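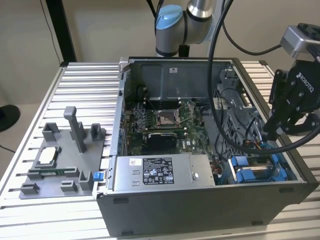
A desktop tower on its side with the panel off.

The Last Lap at Urholm

January 22, 2021
Print | Email
7 comments

My sister Wakana rode the Urholm road race on a bike older than she was, and I held the pit board. That was the arrangement from the start. She had the nerve and I had the big handwriting.

You'd like Urholm, I think. It's seven miles of farm road with a church at one end and a slurry pit at the other, and every June they put straw bales round the lamp posts and pretend it's a circuit. Saranya Varghese had won it the two years before. She had the Merkimex bike, all orange and very clean, with three lads in matching jackets to push it about. We had Dad's van and a flask.

'What number have they given you?' I asked at signing on.

'81,' said Wakana.

'Is that good?'

'It's a number, Hinata.'

She was always like that on race mornings, so I went and found a bacon roll.

Mio Arai had done our engine. She'd had it in bits in her mum's kitchen all spring and she stood beside it on the grid with her hand on the tank, like you would with a horse at the vet's. 'Don't let her rev it cold,' she kept telling me – as if I could have stopped her!

Off they went. If you've never stood at a road race, what you mostly get is quiet. They go past in one great tearing noise and then there's a blackbird, and somebody's dog, and you look at your watch. First time round Wakana was ninth. Then sixth. Then it began to spit with rain down at Nodside corner and half of them sat up, and when they came by again she was second, tucked in so tight behind the orange bike that I nearly dropped the board.

I was meant to put the gap on it. I put P2, and then there was loads of room left, so I wrote GO ON underneath.

Old Hideaki Oshima was next to me on the wall. He'd ridden for Okoro back when they still made two-strokes, and he didn't say a lot as a rule. 'She won't read that,' he said.

The last lap took for ever. I counted the fence posts, I ate a mint, I listened. You can hear them change down for the church about 300 yards before you see anything, and I heard one bike do it, then another, so close it was more like a stutter.

Saranya won it by half a wheel.

Wakana rolled back up the lane with her visor open and mud right up to her chin. She got off, gave the bike to Mio and drank all the tea.

'Go on where?' she said.

Share this story (2)
Print | Email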